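**Handling and Perception, unit 7: comparing hand-held grippers**

Notes to accompany the second practical. Read with the data sheet issued in April. Reports are due by 22nd December.

## 7.1 What is being compared

Three hand-held tools are available: the Flirkia, the Pirano and the Siregar. All three are two-sided grippers carried by the operator, with a camera on the tool looking forward along it. There is no arm in this practical. The motion comes from the operator's wrist, and the record consists of the video stream and the measured opening between the two sides.

Leaving out the arm removes joint limits and controller tuning from the comparison. It also adds a source of variation, the operator, which has to be handled in the design of the trial (7.4).

The quantities of interest are:

- usable opening, in mm, measured at the tips
- tip deflection under a fixed side load
- fraction of grasps in which the object stays in view from approach to release
- time per grasp, from first contact to release

Mass is recorded but not scored.

## 7.2 The camera and its field of view

A wide lens is used on all three tools. A narrow lens gives more pixels on the object at mid range, but loses it in the last few centimetres of the approach, where the information is most needed. The cost of the wide lens is strong distortion towards the edge of the image circle. Straight edges in the room, such as desk fronts and ceiling lines, appear as curves, and the corners of the sensor receive no light at all.

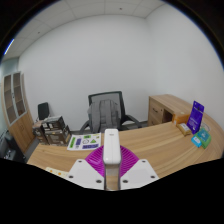

Distortion of this kind is corrected with a fisheye model, using the calibration target and the script in the unit folder. An ordinary pinhole model with two radial terms will appear to fit near the centre and will fail badly outside it. Check the residual as a function of radius. A single mean value hides the fault.

Two points follow for the trial.

1. The tool occupies a fixed part of every image. This region carries no information about the workspace and must be masked before feature matching. If it is left in, the matcher finds many features that never move and the estimated camera motion is pulled towards zero.
2. Plain white walls and ceilings give few features. Most of the useful ones come from the work surface and whatever is on it. Printed sheets, labelled boxes and pouches are good; a bare desk top is poor. Do not clear the desk before recording.

## 7.3 Objects

Each group draws from the Plornham set, which contains 29 objects. Boxes, soft packets and clear plastic items are all represented. Clear items are included on purpose. They are hard to segment against a pale background and will show up differences in lighting between groups, so note the lighting on the record sheet.

Soft packets should be reshaped by hand before each attempt. A packet that has been gripped once keeps a crease, and the second grasp in the same place is easier than the first.

## 7.4 Procedure

Each operator performs 60 grasps with each tool. The order of tools is rotated between operators, so that learning does not favour whichever tool comes last. The order of objects is drawn from the table in the unit folder and is the same for all tools.

Before each block:

1. Close the gripper fully and zero the opening reading.
2. Open it fully and record the reading.
3. Hold the tool still over the work surface for five seconds.
4. Move it slowly in a circle, keeping the desk in view.

Step 4 gives the tracker a clean start. Blocks without it are rejected by the script.

A grasp counts as successful if the object is lifted clear of the surface, held for two seconds and put down without being dropped. Sliding an object to the edge of the desk and taking it from there is a failure, even if the lift is clean.

## 7.5 Earlier results

Last year's groups recorded 1,167 grasps after rejection. Tracking was lost in 77 of these, in most cases when the tool was turned towards a blank wall. The Pirano had the smallest tip deflection and the longest time per grasp. The Flirkia and the Siregar could not be separated on success rate, and several reports claimed a difference that the interval did not support.

## 7.6 What to hand in

A report of no more than four sides, containing the calibration residual plot, one table per tool and a statement of how operator variation was treated. Give intervals on all rates. Raw video is to be left on the shared drive, with the mask file in the same folder. Reports without the mask file will be returned unmarked.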